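Waluvthorpe library to stay open late through the summer

Readers in Waluvthorpe will have their evenings back, at least for a few months. The town library is going to keep its doors open until nine at night on weekdays from the start of June to the end of August, the first time it has done so since the old building on Mindeten Street was sold and everything was carried up the hill in boxes.

The idea began in January, when a sheet of paper was pinned up by the returns desk asking people what they would like changed. It filled up so fast that a second sheet had to go up beside it, and then a third, and by the time they all came down there were 1,564 signatures under the single line "please stay open after supper." For a town our size that is a lot of people who like to read after supper!

Money had to be found, of course, and that took a while longer. The town council has agreed to pay for the extra staff hours, and the heating and lights (lights, mostly, in July) will come out of the library's own budget. There will also be 40 new chairs for the upstairs reading room, where anyone who has tried the old ones for a whole chapter will know why they are being replaced.

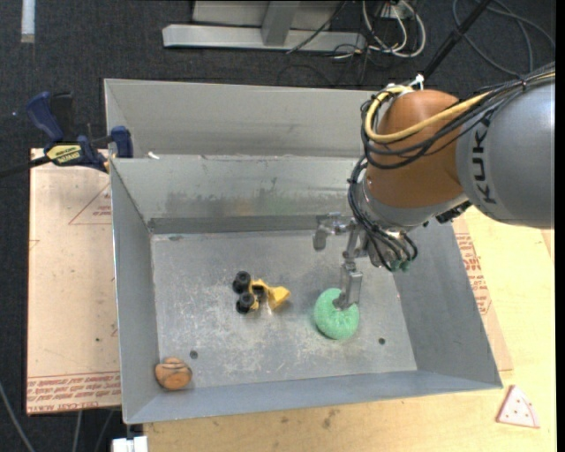

Theresia Wieser wondered whether nine o'clock was late enough, and said she would happily give up the hour before lunch in exchange for one more at night, when the children are in bed and a person can finally hear herself turn a page. Others have asked about Saturdays, which will stay as they are for now, closing at four.

Borrowing rules are not changing, and the book drop by the side door can still be used at any hour. The evening story circle, which drew almost 200 people over the winter, moves to the upstairs room and will start at seven, with tea and something sweet for those who come straight from work. Library cards can be renewed at the front desk, and it is a good idea to do it before June, when the line tends to reach all the way back to the coat hooks.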